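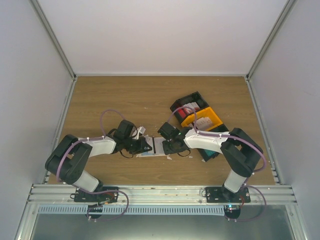 From: Teleoperation bench lead, Skavcombe workshop
To: Fosora users list
Subject: Re: Two-arm demos, how much to correct by hand?

Hello all,

Replying to the question from the Hillov group, quoted further down. We have been recording two-arm sorting on the same kind of bench since February, so I can answer most of it from our side. Our task is flat items going into three open bins, set in a diagonal row to the right of centre. Both grippers have to meet over the middle of the table, one on each end of the item, and that is where most of our trouble has been too.

> We are on our second attempt at recording demonstrations with
> two arms and the results are poor. The operator drives both
> arms by remote control. Whenever a grasp goes slightly wrong
> the operator backs off, opens the gripper and tries again.
> Should we keep those takes or throw them out? We also can't
> agree on whether it is better to move the arms by hand for
> the first set and go over to remote control later. Lastly,
> how many takes did people need before the arms did anything
> sensible on their own?

Taking these in order.

Retries. Keep them if the second try starts from a position the arm could plausibly reach by itself. Throw them out if the operator sat thinking for a while in the middle. We used to keep everything, and the arms learned to pause over the item with the fingers resting on it. It took us a while to see that this was in the takes. We now drop any take with a pause longer than 4 seconds and the hovering has mostly gone.

A small slip that is put right straight away is worth having. If all your takes are perfect, the arm has never been shown what to do when the item sits a little crooked.

By hand or by remote control. We tried both. Moving the arms by hand is quicker to learn and you feel the contact directly, but on a two-arm bench you need a hand on each wrist and you end up leaning across the cameras. Our hand-guided takes had forearms and sleeves in them all over the place. For a single arm with the camera on the far side I would still do it by hand. For two arms I would go straight to remote control and accept that the first day's work will be no good.

If you do guide by hand, watch the tubing. Ours runs along the top of each forearm and round the outside of the elbow, and people grab it without noticing. It needs enough slack to arch over the wrist at full reach, but then the arch can come across the bins from some camera angles. We moved the ties twice before it was acceptable. It still covers part of the middle bin in one view.

Number of takes. For one item type and one bin, we saw something usable after a few hundred. For all three bins we are at 2,000 and it is fairly steady with the far bin and the middle one. The near bin is the weak one. It lies under the right forearm for much of the movement, so the fixed camera hardly sees it at the moment it matters. If you are still laying out your bench, leave more room there than we did.

Other things that made a difference for us:

Change operator every 20 takes. Tired operators cut corners on the release and the item lands half over the rim.

Agree which arm lets go first and write it down. We had one operator who always released left first and another who did whatever felt right, and the mixed set was worse than either one's takes used alone.

Do not tidy the table too well. We leave small scraps of paper on the wood between takes. When we wiped it clean every time, the arms were thrown by the first bit of litter they met.

Start each take from the same rest position but put the item down at a different angle. Do not let the operator straighten it first.

On software, we use the Nijs recorder with the default settings, apart from the gripper channel, which we log at the full rate. At the lower rate the closing movement came out as a step and the replay pinched too hard. I can send the settings file if it is any use.

One question back to the list. Has anyone had success recording with two operators, one on each arm? We tried it for an afternoon and the handovers were a mess, but we may have given up too early.

Regards,
Skavcombe workshop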